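关于校内机器人课程评价方式的几点意见

Drestthorpe学院工程教育中心　Aba Owusu

本学期初，学院就机器人项目课与机器人社的合并评价问题征求各教研组意见。讨论中分歧最大的一项，是学生参加Cuesta校际机器人竞赛所得名次，应否继续作为项目课成绩的主要依据。现行办法规定，竞赛名次占总评的一半以上，其余由出勤、答辩和结题报告分摊。笔者自项目课开设起即参与指导，认为这一办法应当修改，并愿借本刊篇幅说明理由。文中所述系个人看法，不代表中心的正式立场。

首先需要承认，竞赛对本校机器人教学有过实实在在的贡献。早年社里没有固定经费，实验室只在晚间开放，正是因为有了竞赛，学院才同意单列预算，并把原先堆放教具的房间腾出来供学生使用。许多学生也是在看过一场比赛之后才报名的。主张保留现行办法的Baltasar Salcedo老师在书面意见中指出，竞赛有统一的规则、统一的场地和校外裁判，其结果比任课教师的主观评语更具公信力。这一意见值得认真对待。笔者与他共事多年，清楚他的担心所在：一旦取消硬性名次，评分可能变得宽松，家长和学生也难免追问分数的由来。

然而，公信力和适切性是两个问题。名次能够公正地反映一支队伍在赛场上的表现，却未必能反映一名学生在课程中学到了什么。Cuesta竞赛的任务书每年变动不大，场地尺寸、物件形状和摆放位置都提前公布。参赛队伍通常用大半个学期把一套动作调到极致，到了赛场上照原样执行一遍。这样的训练自有其价值，学生由此学会标定、计时和备件管理。可是当我们把同一台机械臂搬到另一张桌子上，换一块台面，或者只把目标物转过一个角度，不少得过奖的队伍便束手无策。去年答辩时就发生过这样的情形，当时的评委Ambros Steiner请一支获奖队伍将物件偏移一掌宽的距离后重新演示，队员们商议良久，最后答复说程序里没有预留这种情况。

这一答复十分坦率，学生并没有过错。他们做的正是评价办法鼓励他们做的事。评价办法看重什么，学生就把时间投向什么，这在任何课程里都一样，机器人课只是表现得更为明显。

其次，竞赛的计分方式使得失败几乎没有教学价值。赛场上物件掉落，记零分；夹爪撞上边框，扣分；超时，停机。学生回校后写总结，往往用一句“发挥不稳定”带过。笔者翻阅过近几年的结题报告，其中对成功动作的描写十分详尽，参数、流程图、现场记录一应俱全，对未成功的尝试则极少着墨。而凡在实验室里待过的人都知道，一次抓取为什么没有成功，所包含的信息远比成功一次要多。夹爪两指之间夹住了什么，是目标物本身，还是容器的一道隔壁；腕部相机看到的边缘，是物体的轮廓，还是强光在塑料内壁上留下的阴影；指尖进入凹槽之后，另一指是否有足够的空间下落。这些问题在赛场上没有时间讨论，在课堂上却应当成为讨论的中心。

正因如此，上学年起，中心在项目课的一个班里试行了另一种做法。课程后半段不再围绕竞赛任务书展开，改为由学生完成一组日常的取放与整理任务，所用物品都是普通用品：分格收纳盘、布料、文具和小件工具。任务本身并不起眼，要求学生操作机械臂，把指定物品放进指定的格子，或者从格子里取出来。每组4名学生，轮流担任操作、记录、检查和撰写，每两周轮换一次。全部尝试，无论成败，均须留存腕部相机的记录，并由担任记录的学生当场写明操作意图。

带班的Xuân Lương老师起初对这种安排也有保留。她担心学生觉得任务枯燥，远不如比赛激动人心。开课头几周，情况确实如此。有学生在课程反馈中写道，花一个下午对付一个塑料盘子，不知道意义何在。转机出现在各组开始互相查阅记录之后。甲组的学生发现，乙组在同一道窄槽前反复受阻，而自己用的接近角度稍有不同，便主动提出交换数据。随后几组学生自行商定了一套记录用语，规定何为“接触”，何为“进入”，何为“放置完成”，把原本含混的口语固定下来。这套用语并非教师布置的作业，后来却成了全班通用的文件，本学期的新班仍在沿用，只作了少量修订。

笔者以为，这件小事最能说明项目课应当教什么。一名学生将来未必从事机器人行业，但凡要与他人合作完成一项技术工作，就必须学会把自己看到的情况准确地写下来，使没有在场的人也能据此判断。竞赛当然也讲合作，但竞赛中的合作对内不对外，各队对自己的方法讳莫如深，赛后也少有公开。课程的情形恰好相反，一组的失误若能为另一组所用，全班都有收获。

以狭窄容器为例，可以说得更具体一些。分格的托盘在人看来毫无难度，手伸进去，东西放下，手拿出来。对两指夹爪而言，每一道隔壁都是一次选择。两指若同在槽内，张开的幅度便受槽宽限制；若一指在内、一指在外，夹住的便可能是隔壁。浅色光滑的塑料在强光下明暗变化很大，底面与侧壁的分界时隐时现，学生从腕部画面判断深度时极易出错。圆形的格子与长条形的格子，接近的方法也不相同。上述种种，教材里可以用几行字交代，学生读过也就忘了。亲手操作过若干次、又亲笔写过若干次记录的学生，答辩时谈到这一点，用词便谨慎得多。他们会说“从当前角度无法确认指尖是否触底”，而不再说“应该放好了”。

试行一学年，该班共留存可用记录超过600条。笔者无意以这一数字证明成绩。数量并不等于质量，其中相当一部分记录写得潦草，有些操作意图与画面明显不符，审核时只得退回重写。Remedios Arrieta老师负责抽查，她的意见是，宁可要300条写得清楚的，也不要多出一倍而无法核对的。笔者同意这一意见，并建议本学年对每组的记录数量设置上限，把省下来的时间用于复核。

关于设备与经费，也有必要作一点说明。有同事提出，若不以竞赛为导向，学院对机器人社的投入可能难以为继。这一顾虑可以理解，但试行班的实际开支低于参赛班。参赛班每年须按新规则购置场地构件，外加差旅和报名费用；试行班所需的托盘和布料，多数取自各教研室闲置的物品，损坏后即可更换。试行班使用的任务管理软件为Brarnix，系学院原有授权，未另行付费。另有Flavari公司愿意提供一批夹爪指尖供教学使用，目前尚在商谈，是否接受应由学院依程序决定，不宜由项目课单方面答复。笔者提及此事，只为说明经费并非改革的主要障碍。

真正的障碍在于评价本身费时费力。名次由他人给出，教师照录即可；记录、复核和答辩则须教师逐一审阅。以现有的2名专任教师承担全部班级，负担确实过重。如果学院决定调整评价办法而不相应核减教师的其他工作量，新办法不出一个学期便会流于形式，学生提交的记录无人细看，最后仍旧以印象打分。Salcedo老师所担心的评分宽松，届时就真会成为现实。笔者因此认为，工作量的核定应当先于评价办法的修订，至少应与之同步。

基于以上考虑，谨提出如下建议，供学院讨论时参考。

竞赛名次不再直接计入项目课总评。学生自愿参赛，所获成绩可在综合素质档案中如实记载，学院继续给予必要的支持。机器人社作为学生社团，其活动安排由社团自行决定，课程不作干预。

项目课总评以过程记录和答辩为主。过程记录须包含未成功的尝试，并附操作者当场写下的意图说明。凡事后补写的，应予注明。注明补写的记录不扣分，隐瞒补写的则按学术诚信的有关规定处理。

答辩应设置一项未经预告的变化，例如更换台面、移动容器或调整光照。评分着眼于学生面对变化时的分析与处置，当场未能完成动作的，只要分析得当，仍可得到较高分数。为求公平，各组所遇变化的难度应由教研组事先商定，并在答辩结束后公布。

学生之间借用数据和方法的，应当在报告中写明来源。写明来源的借用应受到鼓励，教师不得因此压低分数。

对于上述建议，可以预料到的反对意见主要有两种。一种认为，取放和整理过于简单，与学院培养高水平人才的目标不相称。持此意见的同事，不妨于任一Monday下午到实验室看一看，也不妨亲自操作一次。任务的难易不能以成年人徒手完成它所需的力气来衡量。另一种意见认为，青少年需要荣誉感的激励，去掉名次，积极性难以维持。笔者并不否认荣誉感的作用，试行班中也确有两名学生中途转入参赛班，理由正是希望上场比赛。他们的选择应当得到尊重，两种班型并存亦无不可。需要避免的是以一种活动的尺度去衡量另一种活动，使不愿或不能参赛的学生在成绩上先低人一等。

还有一层意思，过去讨论较少。参赛班受场地和名额所限，每年真正能上机操作的只有少数队员，其余学生大多承担搬运、宣传和整理器材的工作。他们在名册上是参赛队员，也随队得分，真正接触机械臂的时间却十分有限。在轮换制之下，每名学生都必须操作，也都必须记录他人的操作。性格沉静、不愿在人前表现的学生，往往在记录和检查的岗位上做得十分出色，Lương老师在学期末的教学小结中专门写到了这一点。一门面向全体学生开设的课程，应当使每个选修它的人都有上机的机会，这本是项目课设立时写入课程说明的要求，现在重新提出，不过是请学院照原来的说法去做。

当然，新的办法也有自身的局限。轮换过于频繁，学生对设备的熟练程度不及参赛队员；记录用语一经固定，又可能束缚后来者的观察，新生照着词表填写，看见了词表以外的情况反而略去不写。本学期已出现这样的苗头。教研组拟在表格中保留一栏不设格式的文字说明，效果如何，须待期末再作评估。笔者希望学院在作出决定时，给试行留出完整的一学年，不以某一次检查或某一场答辩的观感定其去留。

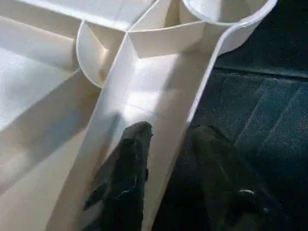 至于参赛班与试行班是否共用一间实验室，教研组内尚无一致意见，建议另行讨论。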